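Acceptance and Safety Checklist: Wivik Hand-Held Gripper Kit, Loan Unit
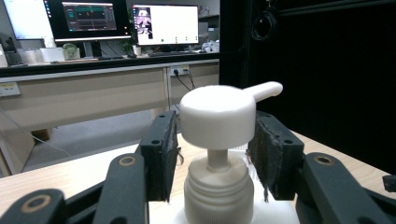
By the Skernari bench test group
Checklist with comments, April
Print this page | E-mail this page

Scope

This checklist covers the Wivik hand-held gripper kit, supplied to us on loan by Brekke with a view to purchase. It applies to the gripper, its linkage, its finger pads and the bench it is used at. It does not cover the recording software, which has its own form. Items are marked OK, OK WITH COMMENT, ACTION or NOT CHECKED. An ACTION item must be closed before the kit is signed over to regular users. The loan runs 30 days.

The test task for this round was a pump bottle: close on the bottle just under the pump head, hold, lift, set down, release. We use pump bottles because the head overhangs the neck and gives the fingers something to catch on if the pads are in poor condition.

Section 1. Before the tool is picked up

1.1 Table clear of sharp objects and open liquids within arm's reach.
OK.

1.2 Table stable, does not rock when leaned on.
OK WITH COMMENT. The wooden table is steady. One leg had to be adjusted at setup. Check again if the table is moved.

1.3 Test object stands on a flat surface and does not tip when touched lightly.
OK. The bottle stands on a flat white base on the table. Keep the base for all pump bottle tests so that results can be compared.

1.4 Walkway behind the table free of cables.
ACTION. A thin white cable crosses the carpet between the work table and the desk. It needs a floor cover or a different route. A person backing away from the table with the tool in hand will be looking at the tool.

1.5 Power strip and plugs secure.
OK WITH COMMENT. The outlet strip is mounted on the cabinet front, off the floor. The black cables hang free below it. Tie them up at the same time as item 1.4.

1.6 Loose packing material removed from the work area.
OK WITH COMMENT. Nothing of the kind on the table. There is crumpled white paper or plastic at the end of the desk behind. Clear it before the next round.

1.7 Drinks kept off the work table.
OK. Cups stay on the desk, and preferably farther from the keyboard than they are now.

Section 2. Fingers and pads

2.1 Both fingers fitted, no cracks or chips.
OK. Inspected by hand under the bench lamp.

2.2 Finger screws present and tight.
OK. Each finger has two screw holes on the face. Screws were checked with the driver supplied in the kit. Do not use a powered driver on them.

2.3 Pads present on both inner faces.
OK. Gray fabric pads on both sides.

2.4 Pads free of fraying, loose threads and lifted edges.
ACTION. Both pads are worn. The edges are frayed, and threads hang from the lower edge on both sides. Replace the pads as a pair. Do not trim the threads and continue, as the weave opens further once the edge is cut.

Comment on 2.4: This is our main finding on the kit. The supplier's sheet gives a pad life of 2000 closures. Our own log shows 179 closures on this unit, but it is a loan unit and no earlier log came with it, so we can't say how old the pads were when we got them. We have asked Brekke for the earlier record and for a price on spare pads in packs. If pads are sold only with fingers attached, the running cost of the kit changes and the purchase form will have to be redone.

2.5 Pads face each other squarely when the fingers close.
OK.

2.6 No thread long enough to reach a pivot.
OK WITH COMMENT. Threads do not reach the pivots at present. Repeat this check at the start of every session until the pads are replaced. If a thread reaches a joint, stop using the tool.

Section 3. Linkage and pivots

3.1 Arms straight, no visible bending.
OK.

3.2 Bushings seated, rings in place.
OK. The tan rings are a useful reference. They should sit level with the arm all the way around. A ring that stands proud on one side means the bushing is walking out.

3.3 Linkage moves freely through its full range, no grinding.
OK WITH COMMENT. Slight stiffness near fully open. Supplier says this eases with use. Note any change.

3.4 Pinch points marked.
ACTION. There are no markings on the arms of our unit. The gaps between the arms close as the fingers close, and a user's free hand is often nearby, steadying the object. The manual has a warning on this but the tool does not. We will put yellow dots on the arms for now and have asked for labels.

3.5 No sleeves, lanyards or long hair near the linkage.
OK. Sleeves above the wrist. Badges off or tucked in.

Section 4. Gripping test

4.1 User can see the contact area while closing.
OK. With the bottle between the fingers and the pads below the rim of the pump head, the user has a clear view of both pads and the neck.

4.2 Fingers approach without striking the spout.
OK WITH COMMENT. Turn the bottle so that the spout points to the side, over a finger or past it, and never toward the user. If the head gets pressed by mistake, whatever is in the bottle goes sideways.

4.3 Object does not slip during a slow lift.
OK. No slips logged on the pump bottle.

4.4 Object does not slip when wet.
NOT CHECKED. Do not attempt with the present pads. Frayed fabric holds water, and the result would tell us nothing about new ones.

4.5 Grip releases fully, nothing catches.
OK WITH COMMENT. One catch logged, a pad thread in the bottle threads. The bottle tipped and was caught by hand. No injury and no spill. See 2.4.

4.6 Test object undamaged after use.
OK WITH COMMENT. The collar where the pump stem meets the neck looks slightly rough. We have no earlier note of its condition, so it can't be put down to the tool. Use a new bottle for the next round and record its condition first.

4.7 Bottle empty or filled with plain water only.
OK. No soap, lotion or sanitizer during acceptance tests.

Section 5. After use

5.1 Tool set down with fingers closed, on its rest.
OK. The rest is part of the Calesum accessory pack, listed separately by the supplier. We would not run the tool without it, so it should go on the same order.

5.2 Tool wiped down, pads left to dry in the open.
OK. Dry cloth only. The pads should not be sprayed.

5.3 Closure count written in the log before leaving the table.
OK WITH COMMENT. Missed at the end of one session and filled in later from the recording. Write it at the table.

5.4 Case closed and locked away.
OK.

Result of this inspection

Not accepted for regular use. Trained users may continue with dry, light objects under the conditions in 2.6. Open ACTION items are 1.4, 2.4 and 3.4. Items 2.4 and 3.4 are with the supplier. Item 1.4 is ours to fix.

After new pads are fitted, run 100 closures on the pump bottle, inspect the pads again, and complete Sections 2 and 4 in full on a new form. Attach the new form to this one. Item 4.4 can be done at that stage, with a tray under the bottle.

Questions about this form go to the bench test group, extension on the door sheet.

Contact | Copyright Skernari, all rights reserved | Back to top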